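Washed Caps and Sorting Bins: Your Questions
Nirkesden Hats and Headwear, customer help

These are the questions we get most often about our plain grey caps and about keeping caps tidy at home or in a shop.
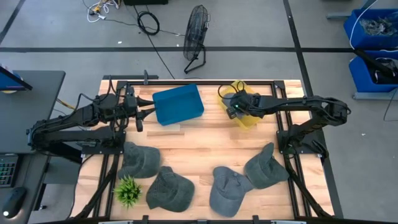
Orders go out from our Mirnia warehouse. If your question is about an order you have already placed, have your order number ready before you write to us.

Why do two grey caps of the same colour look slightly different?
The fabric is washed after it is dyed, and each batch takes the wash a little differently. Seams and the edge of the brim usually come out paler. If you need a matching set for a team or a staff uniform, order them all at once and put "same batch" in the notes box. We can't match a batch from an earlier order.

Can I put the cap in the washing machine?
We don't advise it. Wash it by hand in cool water with a small amount of ordinary detergent, rinse it well and press it in a towel. Don't wring it. A soft toothbrush is good for the sweatband.

How do I dry it?
Put it over an upturned bowl or a rolled hand towel, away from the radiator. Leave it overnight. Tumble drying shrinks the crown and can warp the stiffener in the brim.

Will the colour run?
It may do for the first 2 washes. Keep the cap away from anything white until the rinse water is clear.

Do you sell bins for storing caps?
Yes. The Tan range comes in blue and in see-through yellow, and both are open-topped plastic. Lids are not available.

How many caps fit in a bin?
The larger Tan bin takes 7 caps if you nest them one inside the other, crowns up. If you lay them in on their sides you will get fewer in, and the brims tend to bend.

What is the best way to sort a mixed pile?
Clear a table first and spread the caps out so that you can see each one. Pick out anything that needs washing or mending. Sort what is left by size, then by colour. We use one bin for caps that are ready and another for caps that need attention, and it helps if the bins are different colours.

Can I stack full bins?
Not without a shelf between them. The weight goes straight on to the caps underneath.

My cap has lost its shape. Can it be fixed?
Often, yes. Hold it over a steaming kettle for a few seconds, keeping your fingers clear, then push the crown out from the inside and let it cool on a bowl. A brim that has cracked can't be repaired.

Do you do bulk orders?
Yes, from 100 caps upwards, in one colour or mixed. Ask for product code 464. Embroidery is done for us by Fisorov and adds to the delivery time, so send your artwork with the order.

Can I return a cap?
Unworn caps can be returned with the label still attached. Embroidered caps can't be returned unless there is a fault. Bins can be returned if they are clean and unmarked.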